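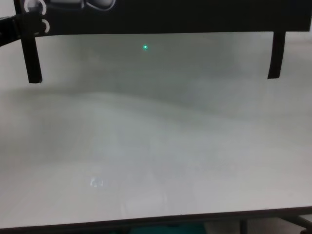 The pale work surface in my back room

Trostano Community Help > Home and Hobby > Paper and Bookbinding

Work surface too low for bookbinding, my back is killing me. Raise it or replace it?

Asked by Debora Rizzi, July 25, 2021

Hi all! Longtime reader, first time posting. I make notebooks (mostly for friends, sometimes for a craft fair if I get organized in time) and since April I've been doing it standing up in my back room instead of sitting at the kitchen table. I love having a room for it. I don't have to clear everything away for dinner anymore and I can leave a stack under weights overnight without anybody moving it to get at the salt.

The problem is the height. The table was made for sitting at. I can fold paper on it for a little while and feel fine, but the minute I'm trimming or punching holes I end up bent over with my nose practically in the paper, and by the end of an evening my lower back is done. Sitting doesn't really work either, at least not for cutting. I can't get any weight behind the knife when I'm in a chair and my cuts go crooked.

So what I'd like to know is:

How high should a table be for this kind of work if you're standing? I've read "elbow height," I've read "below elbow height," and I read one article that said hip height, which seems nuts to me, that's basically what I have now.

And is it okay to just put the legs up on something? My husband says he can cut some blocks. I'm a little nervous about it going over with a cutting board and a pile of heavy books on top. Bed risers were my other idea, but the ones I've seen look like they're meant for a square leg on carpet and I have a smooth floor.

There's also a kit from Dusteretti with longer screw-on legs for $119, which is more than I was hoping to spend on a table I already own. Not out of the question though. If somebody has it, please tell me if it wobbles.

I sew my pages by hand, in case that matters. No big presses or anything, the heaviest thing I use is a stack of old encyclopedias.

Thank you!!

Answer from Ching-wen Chien
Marked as accepted

Oh, I have been exactly where you are, down to the encyclopedias (mine are missing the M volume and I've never found out where it went).

I think the reason you keep reading different answers on height is that people are talking about different jobs. For close work, like sewing a spine or fiddling with tiny bits of thread, you want the surface up near your elbows or even a bit above so your hands come up to your eyes. For anything where you push down, you want it lower so you can straighten your arms and lean. Trimming a thick stack is a pushing job. Folding is sort of in the middle. If you set the table for the sewing you'll hate cutting, and if you set it for the cutting you'll be hunched over your needle, and one fixed height is never going to be lovely for both.

What I did was set my table for cutting and then bring the small work up to me. I have a little box with a sloped lid that sits on the table and I sew on top of that. Before I had the box I used a big upside-down baking pan with a towel over it. Looked ridiculous, worked great.

For finding your own cutting height, put on the shoes you usually wear in there and stand up straight with your arms hanging down. Bend your elbows until your forearms are level with the floor and have your husband measure from the floor to the underside of your elbow. Now come down from that by about the width of your hand. Try it with a cutting board and some books piled up on your existing table before you buy or cut anything. Do some real trimming on it, a whole notebook's worth, and see how you feel the next morning. I moved mine twice after I thought I was finished. And remember to include the thickness of whatever you cut on! I forgot about the mat and the board underneath it and ended up taller than I'd planned.

About blocks. They're fine if they're done right. The ones to worry about are loose blocks where the leg just sits on top. Somebody leans on a corner, the leg walks off and down it all goes. Ask your husband to make them a good bit wider than the leg and drill a shallow pocket in the top that the leg drops into. Mine have rubber glued on the bottoms, cut from an old doormat. I've been leaning on that table for 5 years and it hasn't budged, and I am not a delicate person with a knife.

The other thing is sideways wobble. A taller table sways more, even with good feet. If it pushes back and forth when you lean on it, get it against a wall, and if that doesn't do it, have him run a brace across the back between the legs, low enough that you aren't knocking your knees on it.

I haven't tried the Dusteretti kit so I can't help you there. I'd do the blocks first and see if you even like the height.

Oh, and a mat to stand on. I put it off forever and I wish I hadn't. I've got a Prornatetti one in my room (got it secondhand) and any thick squishy kitchen mat would probably be just as good. It made as much difference to my back as raising the table did.

Comment from Debora Rizzi

The pocket in the block! Okay, that makes me feel so much better, I was picturing exactly the leg-walking-off thing. He's out looking at scrap wood right now. I tried the elbow measurement and I am MUCH lower than I should be, no wonder.

Comment from Ching-wen Chien

Have him make a spare while he's got the saw out. If one splits you want one that matches.

Answer from Dionysis Manolakis

I have the Dusteretti legs. They're ok. Tall enough for me and I'm on the tall side. Mine did wobble at first, then I tightened everything again after a couple of weeks and it was a lot better. The screws that came with it were short so I picked up longer ones at Liapis. Check how thick your top is before you buy longer ones or you'll have a screw point coming up through your table.

Also the legs go on at a slight angle and stick out a bit at the bottom. I kick mine all the time. If your room is narrow that might bug you.

Not sure I'd pay for them again.

Comment from Elias Salameh

Same here with the loosening. A lock washer under each one fixed it for me.

Comment from Debora Rizzi

Good to know, my room is pretty narrow and I'm a champion toe-stubber. Leaning toward blocks.

Answer from Lefteris Politis

I'm going to disagree a little and say don't stand the whole time! I used to run an evening class in basic binding and the people with sore backs were the ones who picked a position and stayed in it for hours, standing or sitting, didn't matter. The ones who got up and down were fine. So whatever height you end up with, get a tall stool that goes with it, and do your sewing and gluing perched on that, then get up to cut. A stool with a bar for your feet, please. Dangling legs will get you in the back too.

The other part of this is how you cut. If you're bending down to see your line, a taller table helps, but so does a better lamp. Half the hunching I used to see in class was people who couldn't see what they were doing. Get a lamp on the opposite side from your knife hand so you aren't working in your own shadow. Mine is clamped to a shelf and I move it constantly.

And take more passes with the knife! People try to go through a whole stack in one heroic shove, so of course they're bearing down with everything they've got. I do light strokes, ten or more on a thick block, with a fresh blade and a heavy metal ruler, and I hardly push at all. If your cuts are going crooked in the chair I'd bet on a dull blade before I'd blame the chair. Snap a new one way more often than feels reasonable. I buy blades in a box of 200 and it still doesn't last as long as you'd think.

When I cut lighter I found I could have the table higher than I used to like it, which made the sewing nicer too. So I'd change your blade and your lamp first, give that a few evenings, and then have your husband cut the blocks. It's easy to take a bit off a block and a real pain to put it back on.

One more thing I thought of. If you store your paper on the floor under the table, which everybody does, you're bending down for it all night. Put the stuff you use most on a shelf somewhere between your knees and your shoulders. I kept my board scraps in a crate on the floor for ages and my wife finally moved it up onto a chair, and I was annoyed about it for a day and then noticed my back didn't hurt.

Comment from Debora Rizzi

Guilty on the paper under the table and VERY guilty on the blade. I can't remember when I last changed it. I did a cover tonight with a new one and it went through like nothing, I feel kind of silly. Blocks are still happening (he's excited about them now and I can't take it away from him) but I'll ask him to start them a little tall so he can trim.

Comment from Lefteris Politis

Start tall, yes. And sand the edges, you'll be catching your socks on them otherwise.

Comment from Elias Salameh

Do you have a picture of your sloped box anywhere, Ching-wen? I've been sewing with my elbows on a phone book.

Comment from Ching-wen Chien

I'll dig one out. It's just a shallow box with a hinged lid and a strip along the front edge so the pages don't slide into your lap. I keep thread in the bottom of it, and apparently also snacks.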